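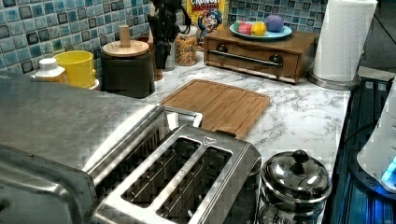
Fig. 1. Counter, toaster side, with cutting board and plate.

Plivley kitchen set, fault subset
README

This subset holds the episodes withdrawn from the main Plivley release after the gripper fault. Do not merge it back into the training split. It is kept for work on fault detection and for anyone auditing the main release.

Contents: 90 episodes, 1,654 files. Each episode folder has the camera streams, joint log, gripper log and a plain text operator note. Episodes with a confirmed fault carry the flag grip_lost in the note.

Symptom: the gripper stops reporting its width while the arm keeps moving. The log repeats the last good value, so a stale reading looks like a steady hold. Gaps under 50 ms are not flagged.
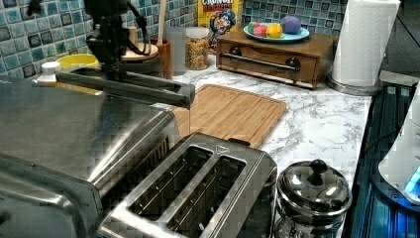
Page 2

Fig. 2 has the fingers together, tips just above the back edge of the cutting board. Poses with the arm extended over the counter account for most of the flagged episodes. The joint log is sound throughout - only the gripper channel is affected.

Cause: intermittent contact at the hand connector when the cable is pulled by wrist rotation. Swapping the controller made no difference. Replacing the cable did.

Safety: the arm did not stop on loss of gripper data. The watchdog read the repeated value as live. Firmware from Ham now checks the timestamp and stops the arm after 2 missed messages. Do not run older firmware with a person within reach of the counter. 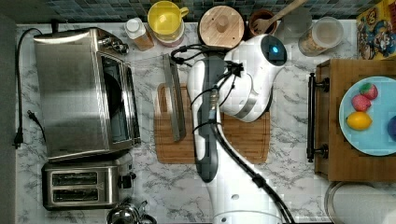
Goditz, July 9, 2021

The blue indicator on the hand is no guide to the gripper channel. It stayed lit during bench tests with the data line disconnected. Inspect the cable where it loops out near the hand, and check the straps along the arm before each session.

Known issues: operator notes from the Brorneo station use local time. Video is unaffected by the fault but can lead the gripper log by one message.

Maintainer: Noreen Swati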